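Notas para a palestra — As máquinas já arrumam a casa?

Abrir com a pergunta e deixar a sala responder antes de mostrar números. Da última vez quase todos disseram «dentro de cinco anos». Repetir a mesma pergunta no fim.

Diapositivo 2. Dizer que as tarefas de casa e de oficina são parecidas: pegar numa coisa, pô-la noutro sítio, não estragar nada. 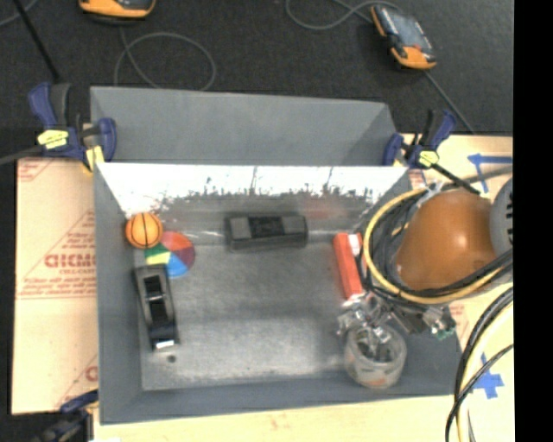
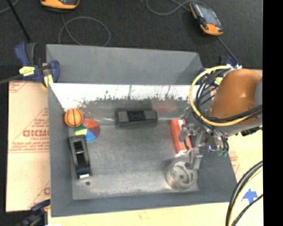 A minha conta é a do tempo de supervisão. Na Platwood, em fevereiro, registámos 1.247 tentativas de arrumar objetos soltos, e 737 acabaram sem ajuda. As outras pediram uma pessoa ao lado — e essa pessoa custa o mesmo que custava antes. Voltar aos objetos do tabuleiro: uma bola pequena encostada a um disco de cores, um dispensador de fita-cola preto, um recipiente transparente. Perguntar à sala qual deles agarrariam primeiro, e por onde. A bola rola, o disco é baixo, o transparente engana muitos sensores.

Diapositivo 5. Caso da Zanetti. A Vittoria Grasso pôs a máquina só a separar peças iguais, sempre na mesma posição. Funciona e paga-se. Não prometer mais do que isto.

Diapositivo 6. Cozinha e roupa: ainda não. Loiça empilhada, panos, gavetas meio abertas. Se o Gianni Bortolotti estiver na sala, passar-lhe a palavra dois minutos.

Repetir a pergunta do início. Perguntas até às 16h30.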